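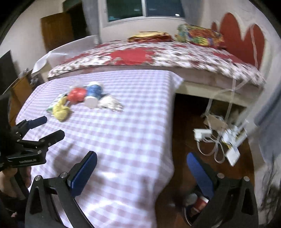

November 2, 2023: the bedroom

Woke at 5 and couldn't get back off, so I made tea and started on the bedroom earlier than I'd meant to. It has been on the list since August. Rain on and off all morning.

Did the bed first. I've kept the bedspread with the red flowers on, although it's a summer one. The heavy one is still at the laundry in Brarside and they want 84 for it, more than I paid for the thing. Both patterned pillows back at the head. They don't match each other or the bedspread. I don't mind that.

Next the low table. The gingham cloth can stay another week. Small things had collected on it again: the blue and white container, the red thing, the yellow cloth. I always mean to find them a drawer and then they go back where they were. The patterned cloth needs ironing.

Under the bed is the worst part. The power strip lives there with the adapter in it, and the cables go all over the floor. There's a flat piece of cardboard too, which I have been saving for a parcel to Nedelcu that I'll probably never send. Moved nothing yet. I looked on the Stikell site for a cable box but the only one long enough was out of stock until after the new year. Plirko have one in grey. Will think about it.

Stopped for soup at midday, then rubbish.

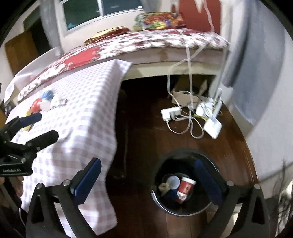 The black bin by the table is a better size than the old one, which tipped over if you dropped anything into it from a height. Paper cup, a crumpled tissue or cloth, the usual. I ought to stop taking my coffee in there, then there would be no cups to throw out. Bags are down to the last 2, so that goes on the shopping list with washing powder and bulbs for the hall.

Swept the floor after that. The dark boards show every bit of fluff and I went over them twice. Knees sore now.

Tomorrow the cables, if I can face them. Also ring the laundry and ask whether 84 is for the bedspread alone or the curtains as well.

Bed early. Still raining.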